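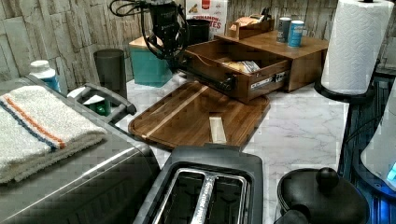
# Chapter 6: Storing Food in the Home

## Introduction

Before the household refrigerator, the storage of food shaped the plan of nearly every dwelling. Cellars were dug for roots and cider, lofts were kept for grain, and cold rooms were placed on the north side of the house. The account books of the Keltcombe estate, which begin in 1782, list separate keys for the dry larder, the wet larder, and the bread room. Each room had its own shelving, its own cleaning schedule, and its own rules about who could enter.

The modern kitchen brings these functions together in a single room. Dry goods, bread, fresh produce, and cleaning supplies may all be kept within a few steps of one another. This arrangement saves labor, but it also places foods with very different storage needs under the same conditions of light, heat, and moisture.

Students should be familiar with the terms *shelf-stable*, *perishable*, and *relative humidity* from Chapter 2. A review of the storage temperature table in that chapter is recommended.

## 6.1 Moisture and the Kitchen Counter

Moisture is the most common cause of spoilage in dry foods. Flour and crackers take up water from the air. Bread presents a more difficult case: in an open room it loses moisture and hardens, while in a sealed wrapper it may hold enough moisture to support mold.

The Sulley Household Survey examined 863 homes and recorded where each family kept its bread. Its authors, Eilif Rønning and Vsevolod Vakulenko, found that the counter was the preferred location in every district studied. They also noted that many families stored bread close to the sink - the dampest part of the room - when drier space was available elsewhere.

Materials respond to moisture as well. Wood and bamboo swell as they absorb water and shrink as they release it. Repeated changes of this kind can lead to warping and splitting.

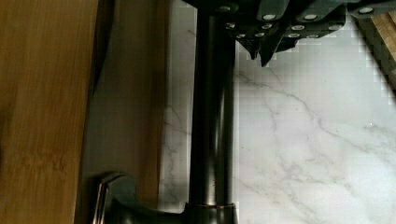 **Figure 6.1** Bamboo cutting board beside a faucet.

Boards should be washed by hand, dried with a clean towel, and stood on edge so that air reaches both faces.

## Key Questions

- How did the separate storage rooms of older houses control temperature and humidity?
- Why does bread spoil differently in an open room and in a sealed wrapper?
- Which parts of a kitchen are least suitable for dry goods?

Section 6.2 considers containers, beginning with the glazed crocks of the Brokance potteries.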